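Household Storage and Food Keeping
Handout 7: Dry goods at home
Prepared by Sutrisno Yusof for the Tuesday group

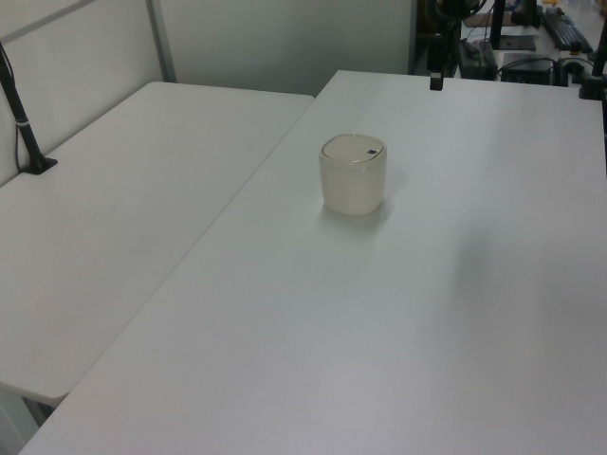 Last week we finished with the refrigerator. Today we go to the dry goods: flour, rice, beans, sugar, tea, spices. Many people think these foods keep forever. They keep long, but the time depends on four things, and we will take them one by one.

1. Moisture

Dry food takes water from the air. Salt and sugar become hard, crackers become soft, and flour can get mold if it takes enough. The kitchen is often the most humid room of the home after the bathroom, so the shelf above the stove or the kettle is a poor place, even if it is convenient. In the Hilholm apartments, where several of you live, the pantry shares a wall with the shower. Please keep your flour on the opposite side.

2. Air

Oxygen makes fat go rancid. White rice has very little fat and can stay good for years. Brown rice still has the bran, and the bran has oil, so we plan for 6 months in the cupboard and longer in the freezer. The same is true for whole wheat flour, ground nuts and flax seeds. Your nose is a good instrument here — old oil smells like paint or crayons.

3. Light and heat

Spices lose color first and flavor soon after. Paprika is the clearest case. Buy small amounts, and keep them away from the window. Whole spices keep longer than ground ones. For tea and coffee, choose a container which does not let light in, or put the clear one inside a closed cupboard.

4. Insects

Flour beetles and pantry moths often come home with us, inside the package. Thin plastic bags and paper do not stop them. When you buy flour or grain in bulk, freeze it for 7 days, then let it return to room temperature before you open the bag. If you open it cold, water will collect on the flour and we are back at point 1.

Choosing a container

The lid matters more than the body. A lid that only rests on top keeps out dust but not moisture. Look for a rubber or silicone ring, and wash this ring separately, as crumbs stay under it. Never put new flour on top of old flour. Empty the container, wash it, dry it fully — overnight is best — and then fill it again.

Write on the label the name of the food and the month you opened it, for example "rye flour, November."

For next time

Make a list of the dry goods in your own kitchen. Mark each one W (whole) or G (ground), and write where it stands. Bring also one item that you are not sure about. We will smell them together and then start Handout 8, on oils and vinegar.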